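**Session 6: Rodent Proofing in Occupied Dwellings**
Domestic Pest Management, Certificate Course
Course tutor: Clémence Lemaire

These notes accompany the taught session and should be read before the practical assessment in August. Candidates are expected to know the inspection sequence without reference to the handout.

### 6.1 Entry points

A house mouse can pass through a gap of very modest width, often one that a householder would not think worth filling. Inspection should begin outside, at ground level, and proceed clockwise round the building. Particular attention is given to:

- air bricks with broken or missing sections
- the point at which water and gas pipes enter the wall
- worn bristle strips beneath external doors
- the junction between an extension and the original house

Internal inspection follows. Kitchen plinths must be removed, and the void behind them examined by torchlight for droppings, gnawed material and grease marks along the wall.

### 6.2 Proofing materials

Expanding foam used alone is not accepted on this course. Mice gnaw through it readily, and the repair may conceal continued activity. Wire wool packed firmly into the gap and sealed over with mortar or a suitable filler is the standard method for pipe entries. Air bricks are covered with fine metal mesh, which must never obstruct ventilation.

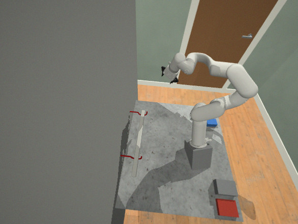
Where a gap serves a boiler flue or other gas appliance, the technician shall not alter it. The matter is to be recorded and referred to a qualified gas engineer.

### 6.3 Follow-up and records

A return visit takes place 14 days after proofing. The technician checks each repair, renews any monitoring blocks and notes fresh signs. Should activity continue, the whole inspection is repeated from 6.1.

The record sheet must state the address, the location of each repair, the material used and the advice given to the occupier. Incomplete sheets will be returned unmarked.

### Assessment

The written paper carries 100 marks, of which 32 are allotted to this session.

Reading for next session: Charvát, chapter on stored food insects.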